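Aus der Werkstatt: Der Handgreifer greift (meistens)

Hallo zusammen,

im April habe ich hier groß angekündigt, dass der Handgreifer »in ein paar Wochen« fertig ist. Na ja. Wer schon länger mitliest, kennt meine Wochen. Aber jetzt ist er so weit, dass ich ihn jeden Abend in die Hand nehme und damit Geschirr herumschiebe, und das macht einen Heidenspaß!

Kurz für alle, die neu dabei sind: Cletent heißt mein Greifer mit zwei Fingern, den man am Griff hält und von Hand auf- und zumacht. Oben sitzt eine Kamera, die mitfilmt, und mit den Aufnahmen soll später der Arm in der Gemeinschaftswerkstatt Utthorpe lernen, den Tisch abzuräumen. Der Arm selbst ist noch eine Baustelle für sich, dazu schreibe ich ein andermal was (Paora Sheehan hat mir das Schultergelenk zum dritten Mal zurückgegeben, mit Zettel dran).

Die Finger sind inzwischen Version fünf. Die ersten waren aus einem Stück gedruckt und haben sich beim Zudrücken so verwunden, dass die Backen oben zusammenstießen und unten ein Spalt blieb. Jetzt sind Backe, Winkel und Hebel getrennte Teile, alles in Dunkelgrün, weil in Utthorpe noch zwei angefangene Rollen davon lagen. In den Hebeln stecken Messingbuchsen. Die habe ich mit dem Schraubstock eingepresst, eine ist mir dabei schief gegangen und ich durfte den ganzen Hebel neu drucken. Seitdem erst die Bohrung nachreiben, dann pressen! Das Gedruckte zusammen hat mich übrigens 97 Gramm Filament gekostet, Fehlversuche nicht mitgerechnet, die will ich gar nicht wiegen.

Geübt wird bei mir am weißen Tisch, mit einem Teller und dem Tablett in Holzoptik, das schon bei meinen Eltern in der Küche stand.
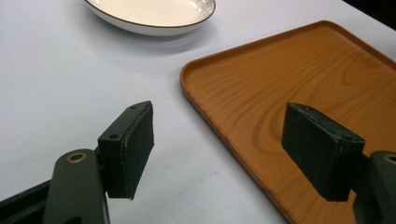

Cletent mit offenen Fingern vor Teller und Tablett. Schwarz auf den Innenseiten: die neuen Beläge.

Die Beläge waren das eigentliche Thema der letzten Wochen. Ohne alles rutscht glasiertes Geschirr einfach weg, mit dem ersten Belag (Reste von einer Mausmatte) ging es schon besser, aber der Kleber hat sich nach zwei Abenden verabschiedet. Anahera Lockyer hat mir dann gezeigt, wie sie das bei ihrem Projekt Carnlow macht: Fläche anschleifen, entfetten, dünn Kontaktkleber auf beide Seiten, ablüften lassen und erst dann fest andrücken. Ich hatte den Schritt mit dem Ablüften immer übersprungen. Tja.

Teller am Rand fassen klappt damit ganz ordentlich. Das Tablett ist die härtere Nuss, der Rand ist niedrig und ich muss den Greifer ziemlich flach halten, und dann stoße ich gern mit dem schwarzen Rahmen an die Tischplatte. Vielleicht werden die Backen noch mal 5 mm länger. Oder ich schräge sie unten an, da bin ich noch unentschlossen. Wer so was schon gebaut hat, bitte melden!

Aufgenommen sind bis jetzt 823 Durchgänge, davon habe ich 70 wieder rausgeworfen, meistens weil mir der Ärmel vor die Linse gekommen ist. Kurze Ärmel helfen. Eine Schreibtischlampe von der Seite hilft dagegen überhaupt nicht, die macht auf dem Geschirr nur hässliche Glanzflecken, also lieber das Deckenlicht anlassen und fertig.

Die Druckdateien lege ich in den Werkstattordner, sobald die Backenlänge feststeht. Wer vorher schon mal drücken und greifen will: Ich bin abends ab 19 Uhr meistens in Utthorpe, hinten bei der Standbohrmaschine. Bringt gern eigenes Geschirr mit, am liebsten was mit komischem Henkel.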